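Where Do the Leftovers Go? A Report on Food Waste in the Sandberg Dining Hall

Background

Our group picked food waste because the other topic left on the sign-up sheet was parking. Sandberg serves lunch and dinner on trays, and trays invite ambition. People take two desserts on the way in and make peace with one of them on the way out.

We wanted to know how much food comes back on the plates and what kind it is.

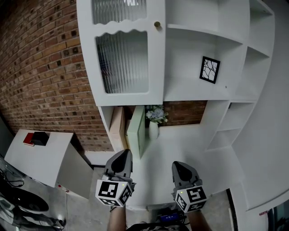

Method

We stood by the dish return at lunch for 7 days with a kitchen scale and three buckets, marked bread, vegetables and everything else. Scraps went into the buckets and the buckets went on the scale. Liquids were left out after the first Monday, when the soup made its position clear.

Students were told what we were doing. A few of them began finishing their carrots in front of us with great dignity, so our vegetable numbers may be a little low.

Results

Our best day for weighing was the worst day for the kitchen: 32 pounds of food in one lunch. The bread bucket filled first every single time. Rolls sit at the start of the line, where everyone is hungry and hopeful, and the hot dishes come later, when the plate is already full.

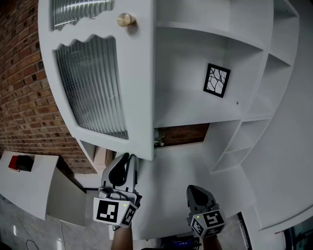
Would smaller plates fix the problem?

Smaller plates might help with the hot dishes, but the rolls would still be the first thing people reach for, so we would move the bread to the end of the line before buying any dishes.

The kitchen agreed to try this for 2 days. The bread bucket came back lighter on both. Two days is a short trial and one of them was pizza day, which we admit is a problem.

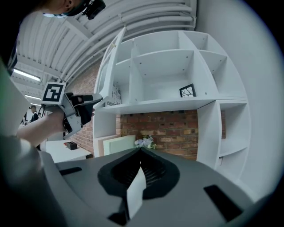 Limits

We measured lunch only, because dinner overlaps with our lab section. We also had no way to tell a roll someone disliked from a roll someone forgot. A longer study should cover both meals, keep pizza separate, and use a bucket with a lid.

The scale has been washed and returned.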